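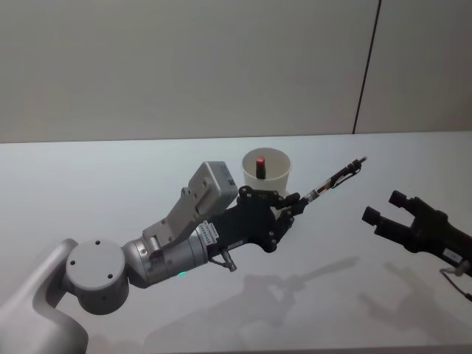

# Clelus Wall-Mounted Water Softener, Model 285

The Clelus 285 is a two-cylinder block salt softener for homes and small premises on a hard mains supply. It runs on water pressure alone and needs no electrical connection. Rated output between regenerations is 285 litres per cylinder at the standard hardness setting. Because the cylinders take turns, softened water remains available while one of them is being rinsed.

The unit replaces the Clelus Compact. Valve bodies are not interchangeable between the two models, but the hose set is the same.

## Supply requirements

| Item | Value |
|---|---|
| Cylinders | 2 |
| Salt blocks held | 2 |
| Inlet and outlet thread | 3/4 inch BSP |
| Working pressure, minimum | 1.5 bar |
| Working pressure, maximum | 4 bar |
| Drain hose, maximum rise | 1.2 m |
| Ambient temperature | 5 to 40 °C |
| Electrical supply | None |

Where standing pressure is above 4 bar, a pressure reducing valve must be fitted upstream. Measure at night, when demand in the street is low. Pressure damage to the valve head is easily recognised at inspection and is not covered by the guarantee.

## Contents of the carton

- Softener body with lid
- Wall bracket (steel, powder coated)
- Inlet and outlet hoses
- Drain hose, 2 m, with clip
- Overflow elbow
- Hardness test strips
- Bypass valve set
- Installation sheet

Salt is not supplied. Wall fixings are not supplied, as the correct type depends on the wall. For plasterboard, the bracket must be screwed into studs or into a timber batten fixed across them.

## Installation notes

Fit the softener after the stopcock and after any branch to an outside tap. One hard water tap should be kept in the kitchen for drinking. The bypass set has three valves and should be assembled before the hoses are connected.

The drain must end above the spill level of the gully or standpipe, leaving an air gap of at least 20 mm. The overflow is gravity fed. It must fall along its whole length and must never be joined to the drain hose.

Allow clear space above the lid for loading salt. A cupboard with a fixed shelf directly over the unit is unsuitable.

After the first fill, open a cold tap slowly and run it until the water is free of air. Some colour from the resin is normal during the first few litres.

## Setting the meter disc

Test the incoming water with one of the strips supplied. Turn the disc until the matching letter lines up with the notch. If the reading falls between two letters, use the harder setting. The disc is factory set to D, which suits most supplies in the Chiu and Kilia districts.

Changing the disc alters the volume passed before regeneration. It does not alter the amount of salt used each time.

## Salt

Use block salt only. Tablet or granular salt will pack in the base of the cabinet and block the brine port. Both blocks should be replaced when either is less than a third of its full height. A damp film on the inside of the lid is normal.

## Servicing

The inlet strainer should be cleaned once a year. Close the inlet and outlet valves, open the bypass, release pressure at the nearest tap and unscrew the strainer cap by hand. Grease the ring with silicone grease only.

The valve seals are rated for 2,000 regenerations. A seal kit covers both cylinders and takes a trained fitter under an hour.

| Part | Order code |
|---|---|
| Seal kit | CL-285-SK |
| Inlet strainer | CL-285-ST |
| Meter disc | CL-285-MD |
| Hose pair | CL-HP |
| Lid | CL-285-LD |

## Guarantee and supply

The softener carries a 4 year guarantee on the body and valve head, and 2 years on hoses and seals. The guarantee starts on the date of purchase. Units installed without a bypass are excluded.

Distributed by Plirnum Water Products. Orders for the Kilia depot placed before noon are sent the same day. The Chiu depot is closed for stocktaking for the first week of September, and collections cannot be made there during that week.

Page revised 12/07/2018. Drain hose rise corrected; lid added to parts list.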